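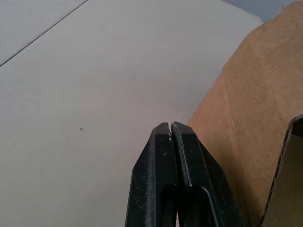

**Cell technician, part-time, Stulden workshop**

Skindico needs one person to look after its two-arm box-handling cell, 3 mornings a week from June.

- Clean and check gripper fingers; log wear
- Grease rails, retighten screws
- Swap worn fingers (we keep about 200 in stock)

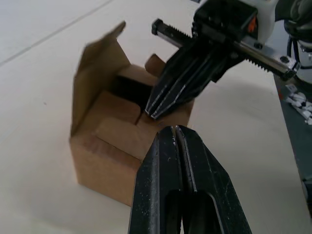 You'll report to Luminița Toma. Basic hand tools and a steady log habit are required.
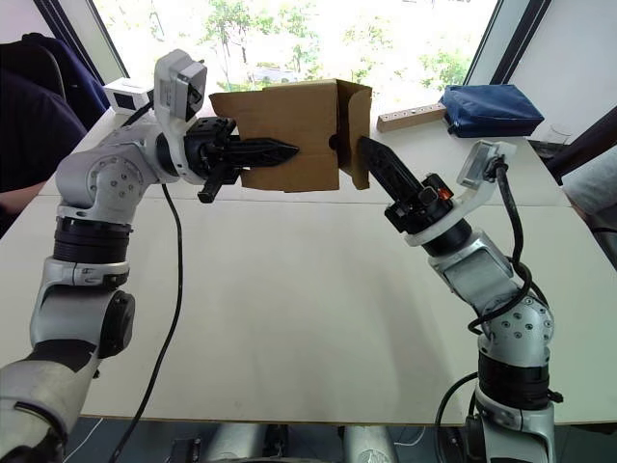 Cable routing takes up most mornings. The black cable looped around the right arm must stay clear of the joints. Apply to Róisín Noonan, quoting job 373.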